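Rumside Shared Workshop — Build Notebook
Two-arm kitchen rig, simulation and bench
Entry for May, opened 4 p.m.
5 min read
6 shares · 2 comments

Present: R. Rudd, E. Mottram. G. Dobson joined for the second half. B. Hartley sent apologies and a list of corrections to the previous entry, which have been made in the margin.

Work on the left arm was suspended at the start of the session. The shoulder bracket has developed play at the lower bolt, and it was agreed that no further bench trials should be attempted until the bracket has been replaced. S. Penrose has offered to cut a new one from thicker stock. The old bracket is to be kept and labelled, as the hole spacing was altered by hand during fitting and the drawing was never brought up to date.

The remaining time was given to the simulated kitchen. The Hodia controller was loaded with the settings used on the bench, with one exception: the closing speed of both grippers was reduced. Evie's view is that the bench value is too quick for thin objects. I concur for the knife but remain doubtful as regards the pan, where a slow close gives the arm time to drift. This is to be tested properly and the result entered here.

Contact between the fingers and the pan rim continues to be the principal difficulty. In 4 of the attempts the solver reported the fingers as touching before they had reached the rim. Gemma traced this to the collision shape, which had been left as a plain closed cylinder when the model was brought in. She has rebuilt it as a floor and a ring of short wall pieces. The handle now has its own shape, although the hanging hole has been filled in for contact purposes.

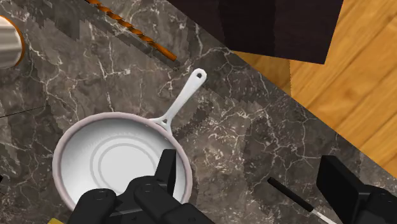 The second arm has been told to hold its position whenever the first is working over the pan. This is a temporary measure and should be marked as such in the settings file. Reece asked whether the wait could be released by distance instead of by a fixed delay of 2 seconds. It can, but the distance check presently ignores the finger tips and would need correcting first.

The counter surface was also discussed. Its friction value was copied from the Gilen bench top and has never been measured against stone. The value stands for the present — colleagues are asked not to tune it in order to rescue a failing grasp.

Outstanding:
New shoulder bracket, left arm (Penrose).
Compare slow and bench closing speeds on the pan (Mottram, Rudd).
Include finger tips in the distance check (Dobson).
Bring the bracket drawing up to date (unassigned).

Simulation machine shut down at 6 p.m. and the settings file copied to the shared drive.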